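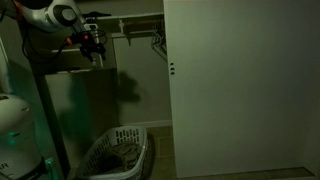 Slide 1: closet, shelf and bare rail. Leave it up while people find seats.

Speaker notes, Gilang Teoh, Wandby housing evening, November 8, 2019

Start without hello. Ask who has a closet like the one on the slide. Wait. Then ask who can see the floor of theirs. Wait longer.

Point at the rail first. Nothing on it. Estate agents call this storage. Anyone who has lived with one knows it is a promise, and by August it will be holding a wetsuit, three coats and a bag of other bags.

Then the shelf. White, runs from the left side over to the door, and in my experience a shelf at that height belongs to whoever is tallest. In our flat on Reltholm Road it held a fondue set for 11 years. (Pause. Somebody always has a fondue set.)

Wire rack at the right-hand end of the rail, half behind the door. Ask for guesses on what it's for. Take two, no more — last time at Grirkell we had a man on tie storage for a good while and I lost the slot on hooks.

Now the grey box at lower left. Say "boxed-in corner" and let them groan. My general point about corners: you can't hang a long coat over one, so short things go above it. Shirts, jackets, children's stuff. Long things to the clear side. Measure before buying anything. I once spent 200 pounds on drawers that were 30 millimetres too wide and now live in the hall.

Back wall: plain, pale, white skirting at the bottom. I like a plain back wall. Hooks can go there, if the landlord is the forgiving sort. Mine was Mr Wibisono, and he was not.

If running late, skip the corners and go straight to light. It's a dim room. Battery lamp under the shelf, cheap one, stick it on, replace it when it falls off.

Exercise: everyone writes down the first thing they'd put in. Read out a few. Don't comment on the ironing boards.

Slide 2 is the shoe one. Water first.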